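Bench Tips for a Small Arm: Laying Out a Work Area With Painter's Tape
Posted by Laurier Lemieux, Pledell shared workshop. Last revised June 10, 2021.

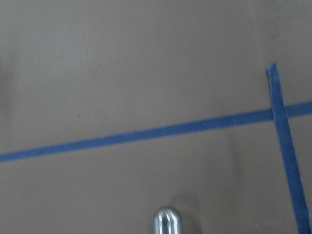
Blue painter's tape is the cheapest layout material for a tabletop arm. It comes up without taking the finish off, it reads clearly against a plain bench, and it can be moved when the plan changes. The notes below come from setting up the Onden arm on the back bench.

Preparing the surface
Wipe the top with a damp cloth and let it dry fully before taping. Crumbs and sawdust under the strip lift the edge within a few days. Use a matte top. Gloss paint throws the ceiling lights back into the wrist camera, and the color threshold then has to be reset every time a lamp is switched on.

Laying the strips
Pull off the full length, anchor one end, hold the strip taut and lower it in a single pass. Do not stretch it. Stretched tape creeps back and pulls short of the mark by the next morning. Press down with a plastic card from the middle outward.

Cut ends with a knife against a steel rule. A torn end is fine for a boundary strip. It is no good as a reference point, and neither is a frayed edge. If the software looks for an edge, replace the strip as soon as it gets ragged.

Where two strips cross, let one run over the other and press the joint hard. The overlap is twice as thick and leaves a slight ridge. Keep pick positions 35 mm clear of it. Flat parts such as washers rock on the ridge and the fingers close on air.

The strips do not have to be square to the bench. They do have to match the coordinates in the program. Océane Fortin taped hers by eye, touched off at 2 points per strip and entered the measured angles. Her setup repeats as well as the squared one.

Checking height
Run every new path high first, with the fingertips well off the table, at 31 percent speed. Watch the shadow of the gripper. Under a single lamp, the gap between fingertip and shadow closes as the arm descends, and a sudden change in the gap means a bad waypoint. Lower in small steps after that. Metal fingertips will mark paint on the first contact. Keep one hand on the stop switch.

Camera settings
Blur in the wrist view usually means the arm had not settled. Add a pause before the capture call. Ghislain Thibodeau's Gatotine script has this as the "dwell" value on line 113. Small specks on the table can be ignored by setting a minimum blob size; wiping them off also works.

Removing the tape
Peel back slowly at a low angle. Old tape that splits can be warmed with a hair dryer on low. Residue comes off with mineral spirits on a rag. Test a corner first on painted tops.

Spare rolls are in the Beaulieu cabinet, second drawer. Put the knife back with them.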